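Claven Tableware Grip Comparison, data card

Summary

Claven compares two finger pad designs on hand-held parallel grippers used in pairs. The operator holds one gripper in each hand and moves household tableware on a table. The set has 109 episodes and is meant for people choosing pads before they mount anything on an arm. It is not large enough to train a policy from scratch.

Pad variants

Slaoui: ridged pad, ridges across the finger.
Plekard: flat pad, same outline, same mounting holes.

Pads were changed between blocks of episodes, never inside one. Both hands always carried the same variant. File names start with the pad name, followed by a block number and an episode number.

Tasks

lift_rim: pick a bowl up by the rim, hold it level, put it back.
tilt_rim: pick a bowl up by the rim, tilt it past 45 degrees, return it.
nest: place a small bowl inside a larger one.
handoff: pass a bowl from one gripper to the other above the table.

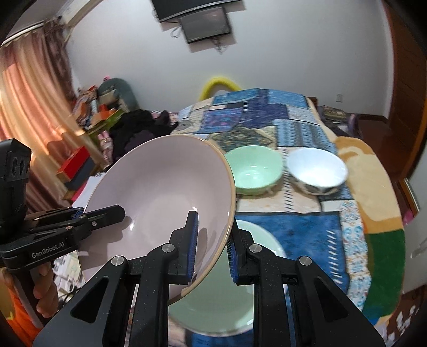 Rim grasps on glazed ware are the hardest part of the set and the main reason it was recorded. The contact patch is small and the weight of the bowl hangs well away from it, so any slip shows up as rotation first. Large bowls make this worse. With a steep tilt like the one on the pink bowl, the blue ridged pads hold only the rim and the glossy interior throws a bright highlight back at the camera. Highlights of this kind upset the slip estimate, and frames where the tracker lost the rim have slip_valid set to 0. They were left in. Filter on that field before averaging anything.

Recording

Video and jaw width are stored per gripper. The two streams are aligned on the Lullby sync signal at the start of each episode. Drift was checked on 10 episodes and stayed under one video frame in all of them. Jaw width is in millimeters, zeroed with the pads touching. Re-zero after a pad change, or the Plekard values will read wide.

Labels

Each episode has one outcome: held, slipped, dropped or aborted. "Slipped" means the bowl rotated in the grip by more than 6 degrees without leaving it. Outcomes were assigned from video by one annotator and have not been double-checked.

Known problems

Grip force was not measured. Jaw width is a poor substitute on stiff objects, where it barely changes after contact.
Lighting is ordinary room light and varies between blocks.
The handoff task has more aborted episodes than the others. Most are operator error and say little about the pads.
Two Slaoui blocks from August use an older jaw calibration. Apply the offset in calib_old.txt.

Size

133 GB unpacked. The archive is split by pad variant, and either half can be used alone.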